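Hands wanted for the Bronero build

We're a small bunch building a two-armed robot in the shared workshop on Reritz Lane, and we've reached the fun part: getting the hands to pick things up! We'd love four or five more people to join us from July, Monday nights from 6:30.

You don't need an engineering background. Jiahui came to us from upholstery and now does most of our cable routing (beautifully). If you can solder, sew, file a bracket, write a bit of Python or keep a tidy logbook, there's a job with your name on it.

What you'd be doing:
Fitting and adjusting finger joints
Running grasp trials, 600 for each new fingertip shape
Sorting the spares drawers, which are a disgrace

It's unpaid, but tea, parts and tools are covered, and you're welcome to use the bench for your own projects afterwards. Closed shoes, please. Under-18s are welcome with a parent or guardian.
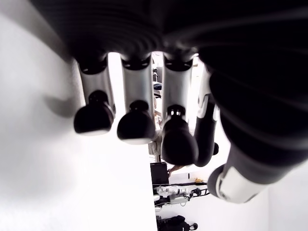
Four fingers and a thumb, with rounded black tips. More of the build on the rack behind.

Keen? Leave a note for Romana Jireš or Aiguo Kong at the workshop desk with your name, your phone number and something you've made or mended. Half-finished counts.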